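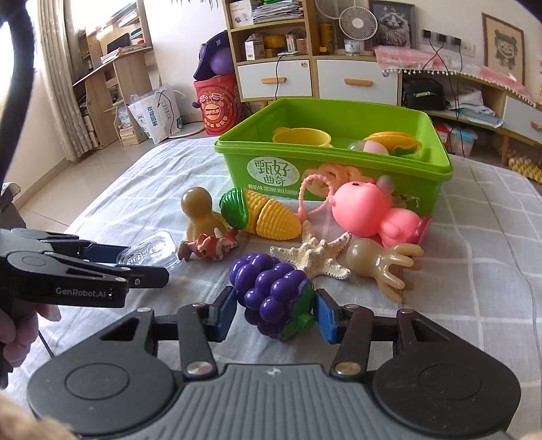
So I finally went through the spare room in January, and I'm still finding stuff in my pockets from it. My plan was one afternoon. Ha! It took me nine days, and I wasn't even being slow!

The worst part was the paper. I had every electric bill from the old place in Grandon, plus 62 birthday cards I couldn't bring myself to read or throw out (I read them, obviously, all of them, sitting on the floor with cold coffee). Genowefa came over to help and we mostly just talked, but she did get me to let go of the bread machine. I'd used it twice.

I put the good things up for sale and made 153 dollars, most of it from the blue armchair. A very sweet couple drove over from Cloncombe for it and somehow got it into a hatchback – I don't know how, I couldn't watch.

The closet is still full. I'm giving myself until spring for that one. If anybody wants a box of picture hooks, please write to me!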